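Ring and Stone Inspection Checklist with Comments
Edoveo Jewelry Workshop

For use at intake, before any ring is cleaned, sized or sent out. Fill in every line. If a line does not apply, write N/A and initial it.

Loupe: 10x, cleaned before each piece
Work over the padded tray only
Ultrasonic stays off until Section 2 is complete

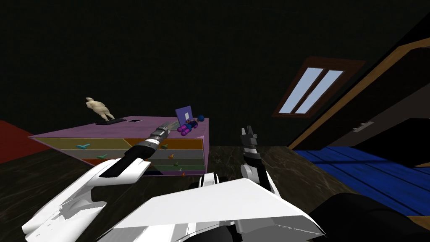
Siltden, Feb 18, 2019

Piece: ladies' ring, 18K yellow gold, center oval sapphire, 20 round diamonds in the halo, 70 melee in the band
Job ticket: 122
Insured in transit: yes
Inspected by: Pornthip Ruangrit

SECTION 1 - IDENTITY AND PAPERWORK

1.1 Ticket number matches bag and envelope - OK
1.2 Karat stamp present and readable - OK. Stamp is inside the shank, a little worn on the 8.
1.3 Maker's mark - OK. Chaimongkol mark, matches the older style.
1.4 Customer's own description agrees with the piece - NO. Customer wrote "white gold halo." The halo is yellow gold with old rhodium plating, mostly worn off. Corrected on the ticket and the customer called.
1.5 Grading report for center stone - Not supplied. Customer says it was lost in a move. Color and treatment are not stated on our paperwork.

SECTION 2 - SETTINGS

2.1 Center stone, prongs - FAIL. Four prongs. The one at the lower left is worn flat and has lifted. A thread catches on it. The other three have enough metal left.
2.2 Center stone, movement - FAIL. Stone turns slightly when pushed with the brass pusher. No sound when the ring is tapped by the ear, but do not rely on that alone.
2.3 Halo stones, all present - OK
2.4 Halo stones, tight - OK, except the stone next to the lifted prong. It moves. Reset at the same time.
2.5 Band melee, all present - FAIL. One missing at the back, near the sizing seam. Customer knew about it.
2.6 Band melee, tight - OK. Bead work is low along the palm side. It will not need doing this year, but mention it at pickup.

SECTION 3 - STONES

3.1 Center stone chips or abrasions - Light wear on facet edges. One small chip under the lifted prong. Photographed and shown on the ticket drawing before work begins.
3.2 Fractures reaching the surface - None seen at 10x.
3.3 Signs of filling or coating - None seen. This is not a lab opinion.
3.4 Safe for ultrasonic - NO. Hand clean only, with warm water, mild soap and a soft brush. The stone is loose and the treatment is unknown.
3.5 Safe for steam - NO, same as above.

SECTION 4 - SHANK AND SOLDER

4.1 Shank thickness at the back - Thin. Customer quoted for a half shank. Price given is $300, not including the prong work.
4.2 Old solder seams - One, from an earlier sizing. Pinhole on the inside edge. Will be cut out if the half shank is approved.
4.3 Round on the mandrel - Slightly oval. Do not true it up until the center stone is out.

SECTION 5 - BENCH SAFETY

5.1 Pickle pot covered and labeled - OK
5.2 Torch hoses, soap test - OK. Last full hose change was in August.
5.3 Extraction fan over the polishing motor - Works, but the filter is due. Ordered from Gisemstead.
5.4 Eye protection at each bench - OK
5.5 Hair tied back and sleeves above the wrist at the motor - OK

COMMENTS

The ring should not be worn or mailed back as it is. If the customer turns down the shank work, the prong and the loose halo stone still have to be done before we release it. Please use the release form with the extra signature line - the old form has nothing about loose stones.

Item 2.2 was first written up as a pass on the counter sheet. I have crossed that out and initialed it. The counter check was done with the ring dirty, and packed soap can hold a loose stone quite still.

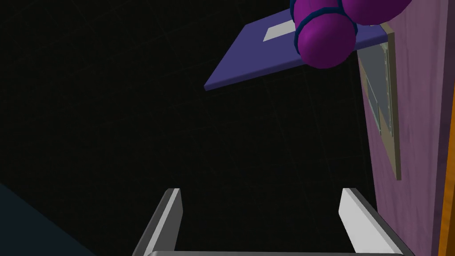

Chaimongkol asked that the lifted prong be retipped and not replaced, as the head is original and the other three prongs match it. If the retip won't hold, they want a call before anyone cuts the head off.

Agreed, and added to the ticket. Retip first, check under the loupe after polishing, then repeat 2.1 to 2.4 on a fresh sheet. Staple the fresh sheet behind this one.

Status: HOLD, waiting for customer approval on 4.1
Next check: after retip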